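Selling Old Print Advertising – Session 4 handout
Describing and grading a single-page advert

Last time we got as far as dating a page when the date's been trimmed off, and a few of you stayed behind to argue about it, which I enjoyed. This week is the bit most sellers rush: writing the listing. Bring your own page if you have one. If you haven't, I'll have the Kolis soap pages and the Bermúdez coffee ones, and you can borrow from those.

1. What you're selling

An advert cut from a magazine is usually called a tear sheet, even if it came out with a knife. Say so in the listing. I once bought what I thought was a shop poster for Bermúdez coffee and got a magazine page with half a short story on the back. The seller hadn't lied, quite. He'd written "original advertising piece" and let me do the rest!

So the first line gives the product, the kind of item, the year if you know it, and the size. Measure the paper and then measure the printed area, and give both. People buy frames before the page arrives (I do it myself) and a page that's been trimmed a few millimetres won't sit properly in a mount.

2. Colour

I get more grumbles over colour than anything else. Old printed reds drift towards orange, purples go brown or pinkish, and the cheap paper behind them yellows, so everything looks warmer than it did on the news-stand. Write down what you see in daylight, near a window, at about midday if you can manage it. Then look again in the evening under your ordinary lamp and you'll wonder if it's the same page.

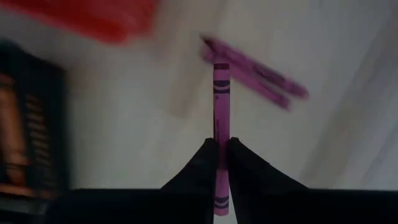 Pinkish-purple crayon wrapper, dark wavy bands.

Use plain names. "Dull red" is better than "crimson", and "faded" needs a where: faded all over, or faded down one side where another page didn't cover it? If you've got two copies of the same advert, lay them side by side before you write a word about either. I had a pair of Iltmont biscuit pages I'd have sworn were identical until I did that, and one turned out to be a later printing with a different price in the corner.

3. Condition words

"Mint" is a word I'd like you to stop using for anything that's been bound into a magazine. It's been stapled or glued, posted, read and pulled out again. We'll use these:

Fine – no tears, no marks, colours strong, margins whole.
Very good – light handling, perhaps a soft corner.
Good – small tears or creases outside the printed area.
Fair – a fault you can see from across the room.
Poor – sold for the scrap of it you want.

If you're stuck between two, pick the lower. Darcy Te Moana sold 463 pages in her first year and had 3 sent back, and when I asked her how, she said she grades down and then adds a line about whatever's nicest. I've copied her ever since.

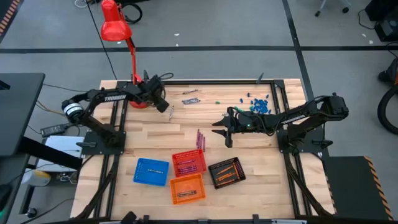
4. Photographing through a sleeve

Keep the page in its sleeve if it's fragile, but tell people. A sleeve puts ripples and shiny patches over the print, and buyers will take them for creases. Tilt the page a little away from the light and take three or four shots, moving the lamp each time. One of them will be usable. Photograph the back as well, always, even if it's only a column of small ads for corn plasters.

If you can take it out safely, do. Clean dry hands, a flat surface, no tea anywhere near. Put a ruler along the bottom edge for one picture and take it away for the rest. 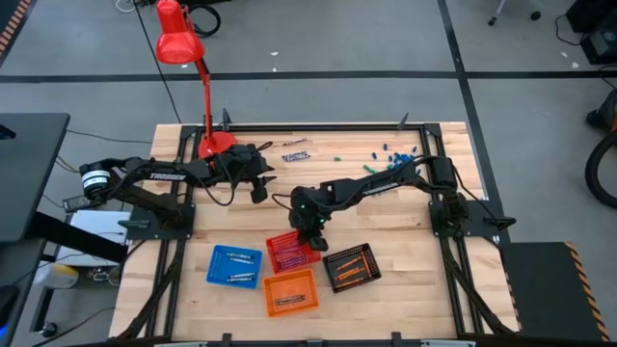
Postage wants thinking about at this stage too, so you don't end up with a page that costs more to send than to buy. I use two sheets of stiff card, taped at the corners to each other and never to the sleeve. Rolled pages arrive rolled and stay that way for months.

5. Price

Look at what has sold, and ignore what people are asking. For the Nekstead tyre series I went through 152 finished sales and the asking prices were roughly double what anybody had paid. Motoring and drinks do well, food is slow unless the artwork is good, and insurance hardly moves at all, though I'm fond of it. Femke Hermans has a box of 400 insurance pages if anyone would like to prove me wrong.

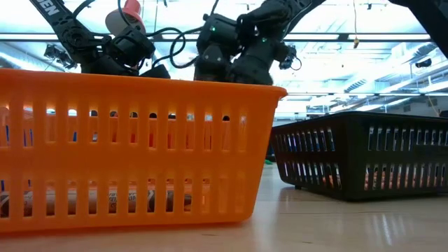

Orange plastic basket with slotted sides, black one behind.

For next time

Write one full listing, no more than a hundred words, for a page you own or one you've borrowed from me. Leave the price off. We'll swap and guess each other's, then look them up. Please bring a ruler, and a soft pencil for numbering the sleeves' backing card. Reading is the January price list, pages on household goods only.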